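Three Hundred Ways to Pick Up a Hard Drive

Monday, October 16, 2023

My job at Oteo since March has been to move hard-drive caddies from one place to another, very slowly, by remote control. I have a degree. The project is called Nirna, and the goal is a robot that can swap drives in a server room without a person standing there in a borrowed fleece.

To learn that, Nirna needs examples, and the examples are me. I steer the arm, the arm takes a caddy by its blue handle, and everything I do gets saved, including the dithering. The target for this task is 300 good runs. On Friday I managed 36, then threw out 2 for bumping the holder. 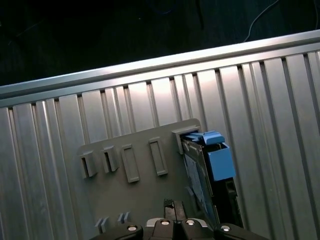
The dithering turns out to matter. My early runs were so tidy that the first model trained on them had never seen a mistake, and when it drifted a little to the left it just kept going — with great confidence — into the plate. So now I miss on purpose, a bit, and then recover. I have become quite good at being slightly bad.

Lindemann, our partner on the hardware side, would like all of this finished before they ship the new fingers. The new fingers are a different shape. I have asked what that does to my runs and am waiting to hear.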